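Section 2: Bringing the motor back together

Welcome to the best bit of the Tistuder build! If you have followed section 1, your wheel motor is apart, cleaned and ready to go, and you will have seen how few pieces there are inside one of these. Going back together is quicker than taking it apart, and very satisfying.

Before you start

You will need a clear table with a plain surface (small screws vanish on a patterned cloth), the Tistuder tool roll, a soft dry brush, a lint-free cloth and the tub of Pilow grease from the kit. Take off rings and watches.

CAUTION: Magnets inside the motor are strong. Keep fingers out of the gap when two parts come close to each other.

Laying out

1. Wipe the table down from back to front. Old scuffs don't matter, grit does.

2. Put the spoked silver disc down flat, on its own, with plenty of space around it.

3. Pick up the wound part by its outer ring. Never hold it by the copper.

4. Tilt it towards the light and look over the windings. You want an even copper colour all the way round, with no dark patches and no loose strands.
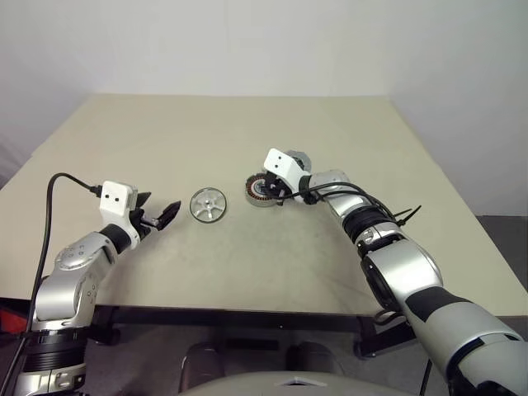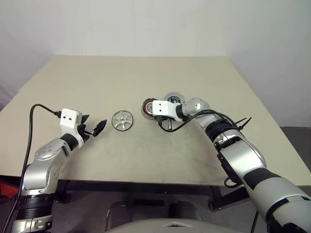 The silver disc on the tabletop, with its spokes running out from the hub:

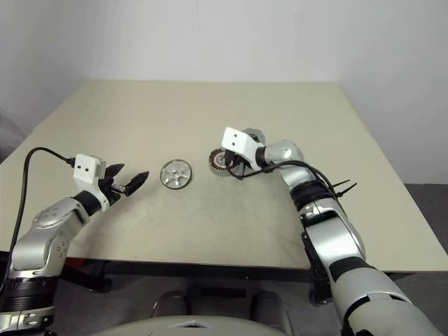
5. Brush any dust out from between the coils, working from the centre outwards. Go gently, the varnish is thinner than it looks.

6. Run a fingertip round the rim of the disc. If you feel a burr, take it off with the fine stone from the tool roll and wipe again.

NOTE: Discs from the earlier Fluris kit fit perfectly well, but the hub is a touch tighter. Warm the disc in your hands for a minute before fitting it. It makes a lovely difference!

Closing up

7. Put a pea-sized dab of grease on the bearing seat. More than that will creep into the windings.

8. Line up the mark on the wound part with the mark on the housing, then lower it straight down. If it sticks, lift it out and start again.

9. Set the disc on top and turn it slowly until it drops into place.

10. Fit the screws finger-tight, then go round in a star pattern with the small driver.

CAUTION: Do not connect the battery until the disc turns freely by hand. Give it a spin; a good one coasts for ages and makes hardly any noise.

If you hear scraping, go back to step 8. Soledad Zamora, who wrote the first Tolentino guide, suggests slipping a strip of paper between the parts to find the spot that rubs, and it works a treat.

Last revised August 10, 2023. Wiring is covered in section 3.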